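The Trousers Come Out After Lunch

A morning with the people who keep a laundry robot honest about where its fingers are

I got to Isden early, which never happens, and found Tyra Viklund already on her knees under a table with a flashlight in her teeth. She waved with her foot. The workshop belongs to Stiso, a small company that builds and looks after cloth-handling cells for laundries and rental outfits, and the cell she was under goes by the name of Atau. It has an arm, a two-finger gripper, a little camera on the wrist and a wooden tabletop, and its job is to take hold of clothes that have been dumped in front of it and get them into some kind of order. I had come to see it work. What I got was a morning of service, and I have to say I had a much better time!

First thing you learn is that the arm is the easy part. It's a Rieger, a model the shop has used for years, and Tyra talks about it the way my dad talked about his tractor. It gets grease when it's due and otherwise she leaves it be. The trouble is always out at the far end, past the last joint, where there's a cable that has to bend with every move and a camera that has to know exactly where it is in relation to the fingers. Shirts shed lint. Lint gets in the finger slides, the slides get sticky, the gripper closes a hair late, and then the arm lifts off with nothing in its grip and sets that nothing down very carefully on the pile.

So the slides come out and get brushed (an old toothbrush, a dry one, and don't let her catch you reaching for the spray oil). Then the cable gets checked for stiffness by hand. Tyra had me run my thumb along the one she'd just pulled off and asked what I felt. I felt a cable. She took my thumb and put it back an inch and there it was, a soft spot where the strands inside had started to go. That one had done 315 hours, she said, and she'd rather have caught it earlier.

Swapping it took 20 minutes, most of them spent threading it back through a clip that was clearly designed by somebody with smaller hands. Gonçalo Paiva held the wrist still while she swore at it in two languages. After that came the fingertips, off and on again, and the small screws that hold them, which she turns with a stubby driver until it clicks.
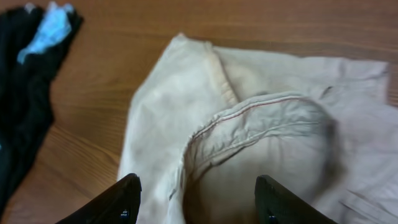
Then you're into the part I'd never thought about, the hand-eye calibration. Every time the fingers come off, the camera's idea of where they are is a bit wrong, and a bit is plenty when you're trying to get hold of one layer of cloth and leave the one under it alone. Gonçalo puts a printed board of dots on the table and the arm looks at it from 30 different poses, bowing and tilting like a chicken that's seen something in the grass. The computer chews on that and spits out a number. If the number's good, they go to cloth. If it's bad, somebody checks whether the camera bracket is tight, and it's usually the camera bracket.

There's a paint-pen stripe across each bracket screw now, put there in February after a long week of chasing a fault that turned out to live in one of them. When the stripe is broken, the screw has moved. I liked that very much. All that software, and there's a dab of paint doing the watching.

Going to cloth means a warm-up first, with the arm running slow and Benedita Guerreiro standing by the stop button. She starts with flat things and works up to what she calls the arguments, meaning anything with a waist. A waistband is thick, it springs back, and it folds over on itself so the camera sees two edges where there's really one. Pale cloth is awkward because the folds hardly show. Black cloth is awkward because nothing shows. Put the two next to each other and the exposure has to pick a favorite, and checking which one it has picked is on the service sheet too, right under cleaning the lens.

She also does a test I'd call the slow pinch. The fingers come down to a fold, close at a crawl, hold, and let go. She's watching the motor current on a laptop and listening at the same time, head tilted, and I swear the listening comes first. A dry slide has a tick to it. When she heard none she gave the laptop a little nod, as if it had agreed with her. 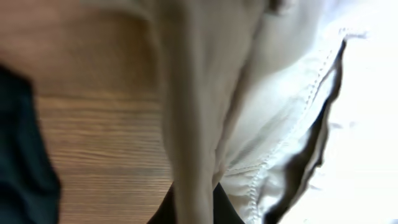 How often does a gripper like this need that whole routine, calibration and all?

Every six weeks for a cell on a steady diet of clothes, and again any time a finger, the camera or its bracket has been touched. The brushing is daily and should be, even on a quiet day. Towels will shorten all of it, on account of the fluff.

I'd brought sandwiches, and we ate them at the other bench while the arm ran through its flat things alone at low speed. This is where I learned that the wooden tabletop has been a sore subject. The purchase order said steel, but steel threw glare back at the camera, and a painted board that came after it scuffed up in no time. Wood has a grain the camera can tell from a crease once it's been taught, and it's kind to a gripper that comes down too far. The price is that it shifts a bit with the seasons, so the table height gets measured as part of every service. Gonçalo does it with a dial gauge at each corner and again in the middle, and he writes the figures in pencil on a card taped to the leg. I read down the card while I ate. It went up in the damp months and came back again, like a very dull tide.

Then trousers. The approach was slower than I'd have guessed – the arm stops short, looks, shifts a touch sideways, looks again – and Benedita kept her hand flat beside the button the entire time. 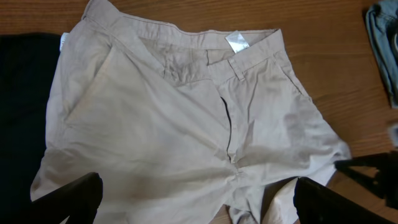

Madalena Salgado would have the waistband tests run first, before anybody eats, and she told me so on the phone that evening. Her view is that flat cloth flatters a bad calibration and you can lose half a day to feeling pleased with yourself. She does it trousers first at her own site and says the bracket faults show up "before the coffee's gone cold."

I passed this on to Tyra, who had clearly heard it before. She said Madalena was probably right about the brackets and wrong about the slides, because cold grease and a thick waistband are a bad way to start a gripper's day. They've agreed to log it both ways for a while. The new cable went on the sheet with the hours set back to zero, the old one went in a drawer with the others, and when I left Gonçalo was picking lint out of the toothbrush.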